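Sumside Housing Opens Applications for Fanier Court

SUMSIDE – Applications open in March for Fanier Court, a new rental building on the site of the former Flivard bakery. The building is owned by Sumside Housing and was designed by Mohammadi Architects. Homes range from studios to apartments with 3 bedrooms, all on leases of at least one year.

Residents will share a laundry room, a bike store and a courtyard that opens onto Flivard Street. Heating and water are included in the rent. Electricity is billed separately by the supplier. 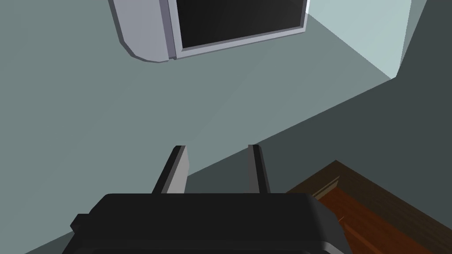 Rents at Fanier Court start at $1003 a month for a studio. Applicants pay a deposit of $1000, which is held in a separate account and returned within six weeks of move-out, less the cost of any damage. Normal wear is not charged. Wooden surfaces like the one shown should be wiped with a soft cloth and mild soap, and the care sheet in each welcome pack lists products to avoid. Repairs can be reported by phone or through the tenant website.

Application forms will be available at the Sumside Housing office and online. Applicants need photo ID and proof of income for the past three months. The office is open until 6 p.m. – later by appointment.

Media contact: Press Office, Sumside Housing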